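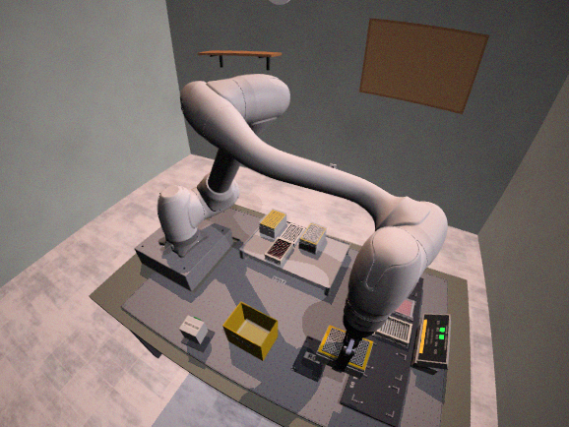
工单 Cirnero-88
标题:A1 05 取架下降段规划失败,报 start state in collision,偶发
组件:规划 / 场景同步
提交:Ulla Laaksonen
处理:Jarmo Hakala
抄送:Eero Hirvonen,Fernanda Guerreiro
优先级:高(Entwistle 那边周五要看整套流程)
状态:处理中

Ulla Laaksonen 09:12
昨晚合了新的 planning scene 同步以后开始出。仿真工位,Umness 那套布局没动过。流程走到 A1 05,预抓取位能到,往下走直线段的时候规划器直接拒绝。不是每次。重启规划节点后第一轮必过,后面就看运气。

日志贴一段:
[planner] cartesian descend: fraction 0.00
[planner] start state in collision: wrist_3 <-> attached_object
[exec] abort, hold position
[exec] waiting for operator resume

resume 以后原样再报一遍。没有别的错误。控制器那边干净,关节误差正常,没触发保护停。

Jarmo Hakala 09:30
先问几个:
分支是哪个,release 还是 main
同步节点的发布频率改过没有
attached_object 的 id 打出来是什么
末端工具模型用的粗的还是细的

Ulla Laaksonen 09:41
main。频率 50 Hz,没改。id 是空字符串,这个我也觉得怪。工具模型用细的,粗的那套上个月就删了。

Jarmo Hakala 09:58
空 id 不对。附着物一定要有 id,不然 detach 的时候按名字找不到,就一直挂在腕上。你看看开盖那步后面,盖子放下去以后场景里还剩什么。我这边拉代码在跑一遍。
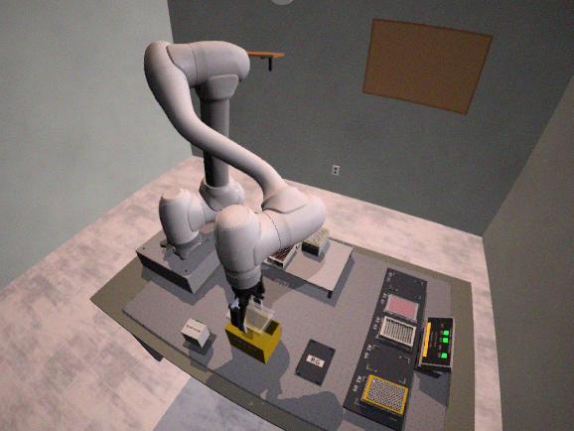
附着物没清干净,为什么重启规划节点就好了?
规划节点启动时会从场景服务拉一份完整快照,本地缓存里的附着列表随之清空。之后只收增量,增量里漏掉的 detach 没有机会补回来。

Ulla Laaksonen 10:20
dump 了一份。盖子那个对象在 world 里有,在 attached 里也有。两份。world 那份 id 正常,attached 那份空的。所以是 attach 的时候就写坏了,还是 detach 的时候先把名字抹了再去找?

Jarmo Hakala 10:33
后者。看 diff,Eero 上周改的那个函数,move 语义,id 被 move 走之后又拿去查表,查的是空串。查不到就 return 了,也不报错。@Eero Hirvonen 看一眼

Eero Hirvonen 10:47
我看看。那段本来是为了省一次拷贝,网格大。单测是过的,但单测里名字都很短,move 的时候走的另一条路?不确定。等下。

Eero Hirvonen 11:05
确认了,跟名字长短没关系,单测压根没查 detach 的返回值。我的锅。补丁分支 fix-detach-id,两行:
先把 id 拷出来再 move
查不到的时候打 ERROR,不要静默返回

麻烦 Ulla 拉下来跑。注意要清一下编译缓存,消息头文件也动了。

Ulla Laaksonen 11:40
拉了,清了,跑了。空 id 没了。但是 A1 05 还是会失败,只是少了很多,而且报的东西不一样:
[planner] cartesian descend: fraction 0.41
[planner] link wrist_3 <-> rack_a1_03, distance below margin
[exec] abort, hold position

这回起点不碰撞,走到一半停。规划超时设的 700 ms,没到超时就返回了,所以不是求解慢。

另外问一句,枪头盒搬运那段的避障要不要一起查?那段目前没报过错,但走的是同一个 attach 接口。
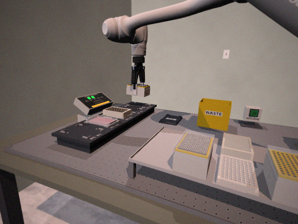 我先把那段也加进回归里了,抓取、抬升、平移、放下各存一份场景快照,前后比对 attached 列表。脚本放在 tools/scene_diff 下面。跑法:
先起仿真,再起规划节点,等 ready
scene_diff --snap before
执行单步
scene_diff --snap after --expect-detached
列表不一致就返回非零,CI 可以直接接。抓取那步不要加 expect-detached,会误报,我第一次就加错了,白看了半天。

Fernanda Guerreiro 12:15
插一句,感知这边有个延迟的事可能相关。位姿估计输出的时间戳用的是推理结束的时刻,没用采图时刻。以经有人提过但一直没改。臂在动的时候查 tf 会偏。昨天录的包里最大差 300 ms。静止的架子理论上不受影响,但如果相机跟着臂走,那架子的位姿就会被拖歪。

Jarmo Hakala 12:22
相机用的腕上那个还是固定的?

Fernanda Guerreiro 12:24
这条流程配的腕上。配置里 camera_source: wrist。

Jarmo Hakala 12:26
那就对上了。A1 03 的架子在场景里被挪歪,离腕更近,余量就不够。先改成采图时刻,tf 查询改成带时间戳的,不要查 latest。到位之后等速度归零再更新场景,运动中收到的位姿先丢。

Fernanda Guerreiro 12:51
改了,推到 stamp-fix。顺手把 tf 缓冲调长了一点,不然带时间戳的查询会抛 extrapolation。
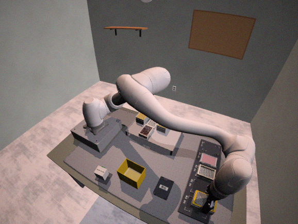 Ulla Laaksonen 14:10
两个补丁一起上,跑了一上午攒的那批种子,原来失败的大部分过了,还剩几个卡在余量上。把规划场景和仿真真值叠在一起看,架子位置现在是准的,问题在腕部的碰撞几何。夹爪停在黄框架子正上方的时候,腕部下缘刚好悬在条纹架和黄框架子之间的空当上方,条纹架那一侧对包络很敏感。我们给腕部包的是一个胶囊,半径按最粗的地方取,下缘比真实外壳鼓出来一截。粉色面的那块板在最里头,离得远,一次都没报过,跟这个说法也对得上。

建议:腕部换凸包分解,或者下降段单独给一个 margin。我倾向前者,改 margin 容易忘了改回来。

Jarmo Hakala 14:25
同意换凸包。不要动全局 margin,Hadthorpe 那套工位共用这份参数文件,上次动过一次,Veikko 找了我两天。凸包块数别太多,碰撞检测会慢,先拿默认的试,看规划耗时有没有顶到超时。

Veikko Turunen 14:38
看到了。参数文件别动,谢谢。要改的话在工位目录下面放 override,加载顺序是先公共后工位。

Ulla Laaksonen 15:20
凸包换了,override 也建了(空的,先占位)。那几个种子重跑全过。规划耗时涨了一点,没有超时。预抓取到下降之间的停顿肉眼能看出来,是等速度归零那个条件,阈值有点紧,单独开个单子,不堵这个。

Jarmo Hakala 15:34
行。合并顺序:
fix-detach-id
stamp-fix
腕部凸包
每合一个跑一遍回归,别一次全合,出问题不好二分。scene_diff 接 CI 的事 Eero 弄一下,detach 返回值的单测也补上。

Eero Hirvonen 15:41
收到。单测在写。CI 那台机器的仿真镜像要重打,旧的没有新消息定义,今天晚点能好。

Ulla Laaksonen 16:55
前两个已合,回归绿。凸包那个等 CI 镜像。状态先不改,合完再关。Entwistle 的演示包从合完之后的 main 打,不要用我早上发群里的那个,那个还带着空 id 的问题。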